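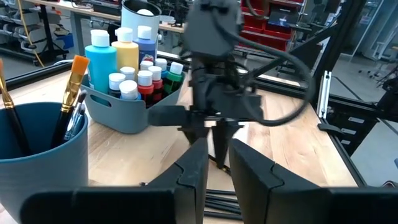

Wrist cable loop catches on second arm, joint 6 following-error fault

Asked 13 October 2021 in Manipulators / Dual-arm cells
Viewed 1,841 times

Two arms face each other across a wooden table in an extrusion frame. The task is sorting art supplies: the arms move paint bottles in and out of a plastic caddy, and brushes in and out of a cup. Both arms run Rumora controllers, with Ernora grippers on stock adapters. The gripper cable leaves the head, goes out to the side in a wide loop and comes back in to the arm body. We left it long so that joint 6 could turn both ways.

The fault: arm B stops mid-move with a following error on joint 6, code 64. It happens only when arm A is working at the caddy and B rotates its wrist while lifting. When it trips, B's cable loop is usually resting against A's gripper, and twice it was hooked over one of the stepped fingers. The last time, the connector at the gripper end was pulled partly out of its seat and the gripper dropped the bottle it was holding. No damage apart from paint on the table.

Log from the last trip:

cycle 323
B J6 cmd 93.0 deg
B J6 act 88.1 deg
B J6 following error, code 64
B gripper comms lost
A no fault, kept moving

The last line bothers me more than the rest. A kept going for the remainder of its segment with B's cable wrapped on it.

Already tried:
– Slowed B to half speed. The fault still occurs, later in the run.
– Raised the joint 6 error limit. It tripped less often, and this is when the connector came loose. Put it back.
– Swapped the cable for a new one of the same length. No change.

Collision checking is on for both arms in the planner and reports no contact. Is this a tuning problem, or do I have to reroute the cable? And how do I get A to stop when B does?

3 answers

Answer 1 (accepted)

It is a routing problem first and a stop-chain problem second. Tuning has nothing to do with it. The joint is lagging because something is holding it, and the drive is reporting that correctly. Do not raise the limit again. All it does is let the motor pull harder before it gives up, and the connector is the weakest part in the path.

The planner reports no contact because it has no cable in its model. It checks the link meshes and the gripper mesh. A free loop that sticks out to the side is invisible to it.

Cable:
1. Power down both arms and release the loop. Inspect the connector pins and the jacket at the exit from the gripper head. If the jacket is creased, replace the cable.
2. Limit joint 6 in software to the range the task uses. Most pick and place work with bottles needs half a turn or less. Once the range is small, the long loop has no purpose.
3. Jog joint 6 to both limits by hand at low speed and set the cable length at whichever end needs more. Leave a little slack beyond that.
4. Clamp the cable at the gripper head and again on the link above, with hook-and-loop straps. Zip ties cut into the jacket under repeated bending. The clamp at the head takes the load off the connector.
5. Turn what slack is left so that it faces away from the other arm in B's usual working pose.
6. Add a box or cylinder to the gripper's collision model that covers the slack at its widest, and attach it to the wrist link. Expect some plans to fail that used to pass. Those were the bad ones.

Do the same on arm A, even if it has never tripped.

Stop chain: from your log, each controller handles its own faults and neither tells the other. Wire the fault output of each controller to a protective stop input on the other, through a safety relay. Use the dual-channel inputs if your version has them. Do not do this in the task script over the network. If the script hangs, you have no stop. After wiring, test it in both directions with the grippers empty, and write down the result.

Until that is done I would not run both arms in the shared zone together. Put a simple interlock on the caddy area, one arm inside at a time. It costs cycle time, but it keeps the arms apart at the place where they are catching.

Comment from the asker: Joint 6 is now limited to plus or minus 100 degrees and the cable is shortened and strapped at two points. The jacket was creased, so it got a new cable as well. No trips so far. The relay is on order, running with the zone interlock for now.

Comment: Check the straps again after a few days of running. They creep toward the wrist.

Answer 2

We had the same code on a pair of these. Fitted the Alleo spiral wrap on the cable and it stopped. The wrap makes it stiffer so it keeps its shape.

Comment: A stiffer loop is still a loop. It also puts more side load on the connector if it does catch. I would only use wrap together with a clamp at the head.

Comment: Fair. Ours was shortened at the same time, so I can't say which one fixed it.

Answer 3

Check the payload setting too. If the controller thinks the gripper is lighter than it is you can get following errors with no contact at all. There is a page on this in the Jayawardena integration notes, February edition I think. Probably not your cause, given that the cable was found hooked, but it takes a minute to rule out.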